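3.2 Members, guests and the use of the handicap

The second group of interviews was made at Burdale, a social golf society without its own course. The society buys tee times from two clubs in the Plandton area, and its members play on Sunday mornings or on public holidays. At the time of our fieldwork it had 47 paying members, of whom 28 held a handicap recognised by the society. The others played as beginners or as guests of a member.

We wanted to understand why some players stay for many years while others leave after one season. Earlier work on social clubs (Gulyás and Bhuiyan) explains this mostly by the cost of playing. Our interviews support this only in part. Green fees were mentioned often, but the players who had left spoke more about the groups in which they were placed – they did not like to play always with the same three persons, or with persons much stronger than themselves.

The society changed its method of making the groups in May. Before this change, the organiser put the names together by hand, and members could ask for a partner. After the change, each group of four had to include one player with a high handicap and one who had joined during the last year. Requests for a partner were still accepted, but only for every second outing. 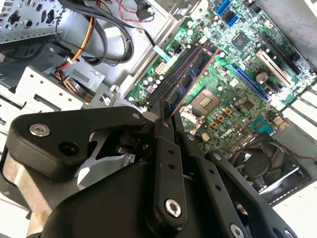
Figure 3

Did the mixed groups make new members feel more welcome? Most of the new members told us that they did, although several found the first two outings tiring because the stronger players walked fast and spoke little.

The older members were more divided. One of them, who had played with the same partner for 7 years, described the new method as "a good idea for other people". Another said that he had learned the names of more members in one summer than in all the years before. We note that both men continued to pay the fee and to attend the yearly dinner.

The handicap had a second use which we did not expect. In the Ezzat society, studied in section 3.1, it served only to calculate the results. At Burdale it was also a way to introduce oneself. New players gave their number directly after their name, and those without a number often apologised for it. For this reason we treat the handicap in section 4 as a social sign as well as a measure of play.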